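Jenbridge Flooring School
About Us

Jenbridge teaches people to lay floors. We run daytime and evening courses in resilient flooring, ceramic and porcelain tile, and subfloor preparation, and we do it in a single building with one large workshop, two classrooms and a loading dock. Most of our students are adults changing trades. Some are already working for a contractor and have been sent to us to fill in what they haven't picked up on the job.

The school is small and we plan to keep it that way. A class has no more than 20 students, and in the workshop it is split in half so that each instructor can get to everyone during a session. We don't teach online. We tried putting the estimating unit on video and students came back to the workshop with the arithmetic right and the measuring wrong, so it went back into the classroom.

How we started

The school grew out of the training room at Teixeira Tile & Floor, a family contractor that did mostly schools, clinics and apartment hallways. Teixeira had trouble finding installers who could read a drawing, check a slab and lay out a room without being watched. The company began training its own people in the slow months, then let two neighboring contractors send theirs. When the requests outgrew the room, the training side was set up as a separate school and moved to the old Jenbridge dairy depot, where we still are. The cold store is now the adhesive and grout room. It holds a steady temperature all year, and that has saved us a good deal of material.

Teixeira no longer owns any part of the school. It still hires from us, and several of our instructors came up through its crews.

What we teach

The main program is the 449-hour installer course. It covers slab and wood subfloors, moisture testing, patching and leveling, layout, cutting, setting, grouting, sheet and plank goods, base and transitions, and basic estimating. Students who attend in the daytime finish in one term. Evening students take two.

We also offer short courses for people already in the trade. These are Layout and Squaring, Moisture and Slab Testing, Large-Format Tile, Stair Work, and Repairs in Occupied Buildings. The repairs course is the one contractors ask for most. It deals with working around furniture, tenants and opening hours, and a fair amount of it is about dust, noise and how to leave a hallway passable at night.

Homeowners sometimes ask whether they can enroll. They can, but the installer course is long and it is built around commercial work. For a single bathroom or kitchen, our Saturday-style workshops used to be the answer, and we have stopped running those. We suggest the Layout and Squaring short course, which has no entry requirement and takes two evenings.

Layout comes first

Every student spends the opening two weeks on layout before mixing any mortar or opening any adhesive. They measure rooms, draw them, find the center, establish two reference lines and check those lines for square. Then they do it again in a room with a bay, a room with a column, and a room where none of the walls agree with each other.

The checking is done with a tape measure and the 3-4-5 method. Students measure three feet along one line, four feet along the other, and then across. If the diagonal reads five feet, the corner is square. In bigger rooms they use six, eight and ten, or nine, twelve and fifteen, and the error shows up more clearly. Lasers come in during the third week. By then everyone can tell when a laser has been knocked.
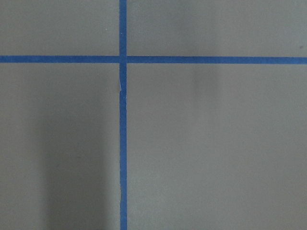 After that we move to dry layout. Students work out where the cuts will fall on all four sides and shift the reference lines if they are going to end up with a sliver along a wall. They have to decide which doorway people will see first and which edge will be hidden under cabinets. There is often more than one good answer, and students are asked to explain theirs to the rest of the group before they go on.

Slab and subfloor work follows. We have practice bays with dips, ridges, cracks and old cutback residue, along with framed wood floors that flex more than they should. Students check each bay with a straightedge, mark it up, and write down what they would do and how long they would allow for it. A floor that goes down over a bad base will usually fail, and the installer is usually the one called back.

The workshop

The workshop is divided into bays by low partitions. Each bay can be changed from one term to the next, and the partitions are deliberately a little out of plumb. Wet saws are kept in their own room with floor drains and extraction. Sheet goods are handled at the dock end, where there is space to unroll them.

We buy most of our practice material as discontinued lines, so a student may set several kinds of tile in one term. Patching compounds and primers are bought new. We had trouble in the past with donated bags that were past their date and we don't accept them now. Unopened tile, plank and trim are welcome at the dock any weekday before 3 p.m.

Tool kits are issued on the first day and include a tape, chalk line, straightedge, margin trowel, three notched trowels, utility knife, tile nippers, knee pads, and eye and ear protection. The kit belongs to the student at the end of the course. Larger tools stay in the building. Students are welcome to bring their own hand tools, though the trowels should be checked by an instructor, as worn notches are a common cause of poor coverage.

Job tracking and estimating

The estimating unit is taught on paper first and then on Delterar, the job software used by several contractors in our area. Students enter a room schedule, apply waste factors, build a material list and print a labor estimate. They are graded on the paper version. The software part is there so that they have seen a screen like the one in a contractor's office, and it takes up only two sessions.

The final estimating assignment is a 900-square-foot clinic floor with a corridor, two exam rooms and a waiting area. Students get the drawings, a finish schedule and a set of site notes, some of which conflict with the drawings. They are expected to find the conflicts and write them up as questions for the general contractor.

Assessment

There is no written final exam. Students are assessed on four finished floors, the clinic estimate, and their daily record sheets. Each floor is checked for flatness, layout, joint width, coverage and finish at the edges. For coverage, an instructor picks a tile and lifts it. Students know this will happen and do not know which tile.

A floor that doesn't pass can be torn out and redone once. Tear-out is done by the student and has to be left clean enough to set on again. Many of our graduates say they learned more from that day than from the ones before it – we don't plan for it, but we do leave time in the schedule.

Attendance matters. Students who miss more than three sessions in the layout weeks are asked to start again with the next group, with no extra tuition charged. Later absences can be made up during open workshop in the evening.

After the course

Graduates receive a Jenbridge certificate and a copy of their assessment sheets. Contractors in the area are used to seeing those sheets and often ask for them ahead of the certificate. We keep a board of open positions by the front office and send the same list out by email once a month. We do not take a fee from employers or students for placement.

Around 100 installers have come back to us for at least one short course after finishing the main program. Some return within a year for Stair Work or Large-Format Tile. Others come when the firm they work for takes on a kind of job it hasn't done before.

We also keep a bench open to graduates. Anyone who has completed the installer course may book a bay for a day to practice a pattern or try out a material. The charge covers disposal and blades.

Our relationship with suppliers

We are not tied to any manufacturer. Product representatives visit during the second half of the course to demonstrate their systems, and we ask them to bring the full instructions along with the samples. Students compare open times, trowel sizes and moisture limits across brands and note where they differ.

Plosadex, the supply house two streets over, gives our students the trade price while they are enrolled and for one year after. It has no say in what we teach. Students are free to buy wherever they like.

Applying

No experience is needed for the installer course. Applicants should be at least eighteen, able to lift and kneel for extended periods, and comfortable with fractions. There is a short measuring exercise at the interview, mainly to tell us who may want help before the term begins. A free math refresher runs in the evenings during the two weeks before each start.

Daytime courses begin in January and June. The evening course begins in September. Tuition can be paid in full, by the month, or by an employer. Application forms are available at the front office and by mail, and we reply to all of them.

Visitors are welcome during workshop hours. Please wear closed shoes and check in at the office, where you'll be given eye and ear protection. Parking is behind the building – the spaces at the dock need to stay clear for deliveries.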